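Handset Hardware, Unit 3: Side Controls and Edge Geometry
4 min read
Course notes, A. Galang. Revised February.

3.1 Scope
The unit covers the narrow side of a smartphone: the frame, the keys set into it, and how a student should record them on the survey sheet. Screens and cameras are covered in Unit 5. Read the Szulc chapter on enclosures first.

3.2 Terms
Side frame — the band between the front glass and the back cover. Key — any part that moves under a finger. Pitch — the distance between the centers of two neighboring keys. Pitch is measured along the edge and never across a corner.

3.3 Reading an edge
Hold the phone upright and edge-on. Start at the top end and work down. Note each key by shape and order before assigning it a function. A pair of short keys close together is usually volume, and a longer single key is often power, but layouts differ and shape alone does not settle the matter. Write "likely" on the sheet until the key has been pressed with the phone switched on.

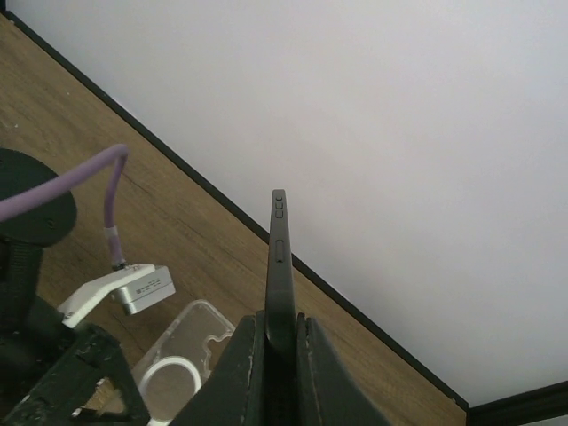
Fig. 3.1. Dark gray phone, edge-on. Two small rectangular keys, likely volume, near the upper end; one elongated oval key lower on the same edge.

Keys of different outline, as in Fig. 3.1, go on separate rows. Record the end profile as well: rounded, flat or chamfered. A lighter line along the frame is entered as "highlight" unless a chamfer can be felt with a fingernail.

3.4 Survey data
The Nalletlow set holds 2,817 edge records. Of these, 188 were returned for a second reading, mostly for missing pitch values. W. Borkowska's coding table applies to all entries.

3.5 Exercise
Complete 2 sheets, one for each long edge of your own phone. Remove the case first. Give pitch in millimeters to one decimal place.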